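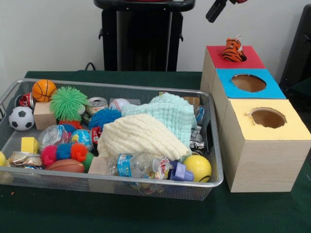 Progress Report to the Jilden Fund
Evaluation of the Clustex Tabletop Sorting Kit
Reporting period ending September

Prepared by Ksawery Piątek, Project Lead, Bovness Technical Services

1. Purpose of this report

The Jilden Fund awarded Bovness Technical Services a grant to evaluate the Clustex tabletop sorting kit as a possible purchase for the training centers the Fund supports. The kit is sold by Engström and is offered as a complete teaching station: one arm with gripper, a set of sorting tasks, control software, and a year of technical support. This report covers work completed through the end of September, the results to date, spending against budget, and matters on which the Fund's guidance is requested.

2. Work completed

Two kits were received and installed. Installation took longer than the supplier's guide suggests. The first station was operating on the second day and the second station on the fourth, the delay being caused by a license file issued for the wrong serial number. Engström replaced the file on request.

Following installation, the project team carried out the supplier's own demonstration tasks, which use uniform plastic shapes. Both stations completed these without difficulty. As agreed in the evaluation plan, the demonstration tasks are not counted in the results below.

The main work of the period has been the mixed-item task. The arm picks single items out of a wire-mesh basket and places each one through the round opening of a box with a colored top. The boxes have red, blue and yellow tops and are set in a staggered row beside the basket. The basket is filled with articles that differ widely in shape and stiffness, including balls of several kinds, wooden blocks, beverage cans, plastic bottles, soft toys and folded cloths. The evaluation plan called for a load that a training center could put together from its own cupboards, and the team has kept to that requirement.

A total of 3186 pick attempts were logged across both stations. Each attempt was recorded as placed, dropped, missed, or stopped by the operator.

3. Findings to date

3.1 Rigid items

Performance on wooden blocks and on balls with a firm surface has been good. The gripper settings supplied with the kit were used without change. Baseballs and small soccer balls were handled reliably once the basket had been partly cleared, and less so when other items were pressed against them.

3.2 Deformable items

Cloths remain the most difficult category. The software frequently selects a grasp point near the middle of a folded towel, lifts it a short distance, and brings neighboring items up with it. Crushed bottles and cans present a related difficulty: the depth estimate is less stable on clear plastic and shiny metal, and the gripper may close above the item. Of the attempts logged, 294 were stopped by the operator, and the majority of these involved cloths or clear plastic.

3.3 Placement

The placement stage was expected to be routine and has required more attention than planned. A long or soft item that enters the opening at an angle may remain standing in it, and the software does not at present detect this condition. The next item bound for the same box is then lowered onto the first. The cardboard around the openings also wears with repeated use. The team recommends that any centers adopting the kit budget for replacement boxes, or make their own from the cutting template in the supplier's manual.

3.4 Software and documentation

The operator screen is clear and was learned by new staff in a single morning. Log files are complete and can be exported without additional software. The manual is adequate on installation but weak on fault recovery. In particular, the procedure for restarting a task after an operator stop is spread over two chapters that do not agree with each other. Written comments have been sent to Engström, and a corrected chapter has been promised with the next release.

3.5 Suitability for teaching

A group of 15 trainees used the stations under supervision. Most were able to set up a sorting task and read the resulting log by the end of their second session. Instructors reported that the mixed basket led to more useful discussion than the plastic shapes did, as trainees had to account for failures they could observe directly. Several trainees asked to change the grasp selection rules themselves. The standard license does not permit this; the extended license does, at additional cost.

4. Budget

Spending remains within the approved amount. Equipment and installation costs are closed. Staff time is slightly above plan owing to the license delay and the additional placement trials, and the difference has been met from the contingency line. No increase in the grant is requested.

5. Work planned for the next period

The team will repeat the mixed-item task with the updated grasp software when it is released, using the same categories of items so that results can be compared. A separate series will test whether a wider opening reduces the number of items left standing in the box tops. One station will then be moved to a training center for a period of unsupervised use by instructors.

6. Matters for decision

The Fund is asked to confirm whether the extended license should be included in the remaining evaluation. Engström has offered a trial of that license for one station at no charge, provided it is taken up before the software update.

The Fund is also asked to name the training center that will host the relocated station. The host will need a sturdy table, a wall outlet within reach, and one instructor able to attend the half-day introduction at Bovness.

Full logs and the correspondence with the supplier are available to the Fund on request.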